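Home Entries Older Newer About

Apr 9, 2025

Su-bin Do has declared war on the cupboard over the sink, and I have been drafted. The trouble started in December, when the move from Tellside was finished in one weekend by people who wanted lunch. Kitchen things went wherever there was a shelf. I have eaten cereal out of a measuring jug ever since and had more or less made my peace with it.

Su-bin has not. Her plan is that every cup, bowl and tub in the place comes out and has to argue for its life before it goes back. Ye-seo Min thinks this is a wonderful idea, and will be in Custville until it's over.

I spoke up for the green container. It has held soup, buttons and, for one bad week, Nam-gil's sourdough starter – a creature I still think of with some fear. Su-bin wanted to know where the lid was. I said lids weren't everything. She wrote something down.

The orange cup is harder to defend. It goes with nothing we own and makes coffee look like a medical sample. Still, I reach for it every morning, and I told her so with more feeling than I'd planned. 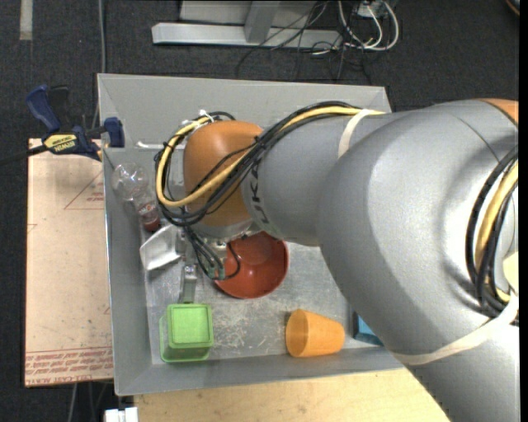

What stays, as of tonight

The green container, on probation until a lid is found. The orange cup, on the low shelf, where guests won't see it. One bowl, because Su-bin likes it and she has the pen.

The measuring jug goes back to measuring. I'm told there are real cereal bowls in a box marked Yeon, under the winter coats, and that they have been there the whole time.

Hwa-young Pyo called at dinner to offer us 5 more mugs. I said yes before Su-bin could get to the phone. We are picking them up tomorrow, and she isn't speaking to me until then.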